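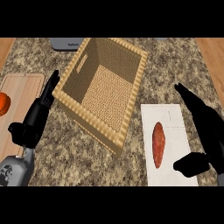

Budget for the counter before the arm

Last updated December 26, 2018

14 shares | 3 comments

Every small kitchen operator who asks me about automation starts with the price of the arm. I understand why. It is the largest number on the quote, and the salesperson puts it on the first page. But the arm is the part of the purchase you will think about least once it is bolted down.

Gistwood, a prepared-meals company I advised through July, had money set aside for two arms. Leonilde Calado, who runs operations there, asked three vendors for quotes. Akura came in lowest. None of the quotes included simulation time, spare finger pads, or a single hour of work on the baskets, boards and sheets the arms would have to deal with every day.

Those hours are where the money goes. Produce is uneven. A sweet potato has tapered ends and no two are alike. A wicker basket has a thick rim and a handle slot that a finger can catch in. A speckled granite counter gives a vision system more to sort out than a plain steel one. You can learn a lot of this on a rendered counter before you own any hardware, and a month of that costs far less than a month of idle equipment.

Gistwood ended up booking 434 hours of simulation through Szabo before signing for anything. Calado's finance people objected. They saw it as paying for pictures of a kitchen. I think it was the best line in the budget. The team changed its mind about which containers to use and moved one station, all on a screen.

Verna Ambrose, who handled purchasing, pushed for something else I now recommend to everyone: a separate line for worn parts, $900 a quarter, that can't be moved to cover anything else. Finger pads wear. If the money for them sits in a general fund, it will be spent on something else by spring.

There is a fair argument on the other side. Simulated vegetables don't roll or bruise quite like real ones, and a small company can spend a year rehearsing and never buy. Skistby, a bakery supplier I know, did close to that. A deadline helps. Set the date for the purchase decision before the simulation starts, and hold to it even if the results are mixed.

I would also buy one arm first, even where the plan calls for two. Vendors will offer a discount on the pair – take the quote, ask how long it stays valid, and get the answer in writing.

3 Comments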